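Trarkatdale Shelf-Stable Milk Crate (24 cartons)

Item: dry goods / long-life dairy
Pack: 24 cartons, shrink-wrapped in the tray
Minimum order: one tray
Ships from: Brerley warehouse

We sell long-life milk. We've sold it for years, and I still roll my eyes at most of what gets printed about it. The supplier sheet for this tray calls it "farm fresh in every sip." It was heated hot enough to sit in a closet for months. Fresh is a stretch. What you're buying is milk that keeps without a fridge and tastes fine in coffee, and if that's what you need, read on.

What it is

Whole milk, heat treated and packed in single-serve cartons. No added sugar, no added flavor. There is a reduced-fat version under the Bepari name that we carried for one January and dropped. Customers said it tasted like the water you rinse a milk glass with, and I couldn't argue.

What it tastes like

Slightly cooked. Anyone who says they can't tell it from refrigerated milk either hasn't had them side by side or is selling it. The cooked note is strongest at room temperature, so chill the carton if you plan to drink it straight. In tea you may notice it. In coffee, oatmeal, pancake batter or a white sauce I doubt you will. Dinesh Munasinghe, who does our buying, makes yogurt with it and swears it sets firmer. I've eaten the yogurt. It was yogurt.

How long it keeps

Unopened, go by the date on the carton. Ignore the people online who tell you it's good for years past that. It might not hurt you, but the fat separates, the color goes beige, and there's a stale smell that no amount of shaking will fix. Once opened, it's ordinary milk and belongs in the fridge. We don't ship trays with short dates unless they're on the clearance page, where the date is in the listing title.

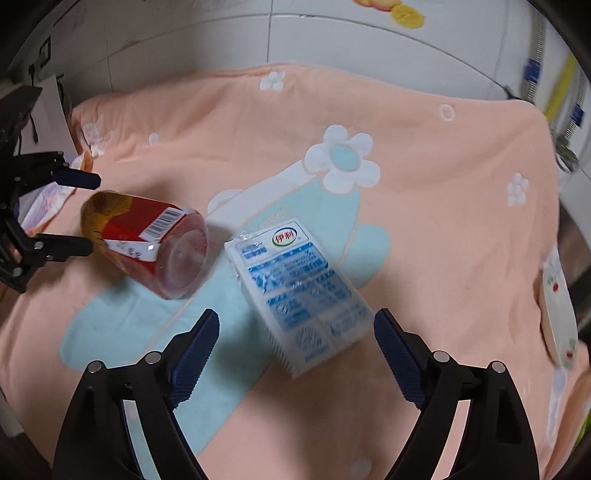 Yili milk carton, still in its clear film.

Cartons from different makers vary more than the milk does. Some have a straw glued on, some have a little foil spot, some expect you to fold out a corner and find scissors. The Trarkatdale carton has a foil spot and a paper straw. The paper straw goes soft before you finish. I've complained, and the answer I got was a leaflet. Pour it into a cup.

About the "immune support" claim

The outer tray has a badge with a shield on it. I asked what it refers to and was told vitamin D. Fine, plenty of milk has added vitamin D. I wouldn't pay more for a shield, and the price here doesn't include anything for it.

Who should buy it

Campers, offices with no fridge, people who go through one splash of milk a day and keep pouring the rest of a jug down the sink. It also makes sense for a storm pantry if you'll rotate it. If you won't rotate it, buy powdered.

Who shouldn't

Families that empty a gallon every couple of days. Per cup, this costs more than what's in the supermarket cooler, tray discount or no tray discount. Lattes at home are hit and miss too. Jonatan Sjöberg in our office gets decent foam from it with a steam wand. I get big bubbles that collapse.

Storage and handling

Keep trays off bare concrete and away from the water heater. Don't freeze them. The outer wrap is only there to hold things together in transit, so take it off if it's torn or damp inside. Any carton that is swollen or leaking goes in the trash, and you don't need to taste it first. Send us a photo and we'll credit that carton.

How it compares with Vevar

Vevar is the other brand we get asked about. It costs 18 percent more and comes in a nicer box. I've tried both cold, both warm and both in coffee, and I preferred Vevar once, in the coffee. That could have been the coffee. We'll order it in if you want it.

Shipping

Milk is heavy and freight companies know it. One tray goes by regular parcel. For bigger orders, ask for a pallet quote before you check out, because the cart calculator guesses high. We don't offer free shipping on this item, and I'd be suspicious of anyone who does until I'd looked at their tray price.

Returns

Unopened trays only, in the original wrap. We can't take back milk because it tasted like long-life milk.

Related items: powdered whole milk, 1000 g bag; evaporated milk, 12-can case; paper straws (see comments above)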